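Wisberg Folding Cell – Upkeep Meeting, April
Minutes taken by Yuzuki Oshima
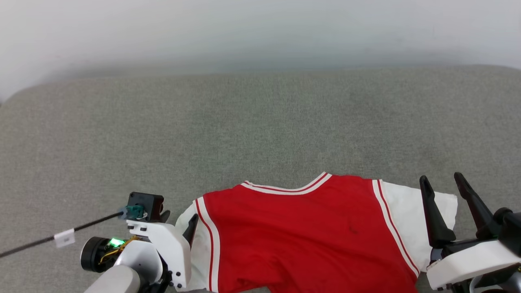
How often do the gripper fingers need their screws checked?
Every 100 folds, and again after any hard stop.

Cycle count. The cell passed 3,518 folds before the meeting, which is a wonderful number for a machine we bolted together over one winter! Count to be written in the blue log at each shutdown.

Left wrist. The cable to the module on top now has a white label tag, so tracing it back to the Daveck box is quick work. Hirose asked for the same tag on every cable in the cell. Agreed.

Right wrist. Fingers were closing late on sleeve cuffs. Zero position was reset and the grip force dropped to 58 percent – much gentler on knit fabric, and everyone was delighted with the test folds. Keep this setting through the next round of jerseys.

Cushion height. There was a long talk over whether to raise the seat. Florketholm would like it higher for small shirts. Left open until the arm bases have been leveled again.

Spares. We hold six finger pairs. Reorder when two are left.

Startup order. Arms first, then cameras, then the folding program. The card on the cabinet still shows the old order and will be reprinted.

Actions
Oshima – reprint startup card, level arm bases
Hirose – cable tags
Florketholm – try three cushion heights and bring the numbers

Next meeting at 10:30, same room.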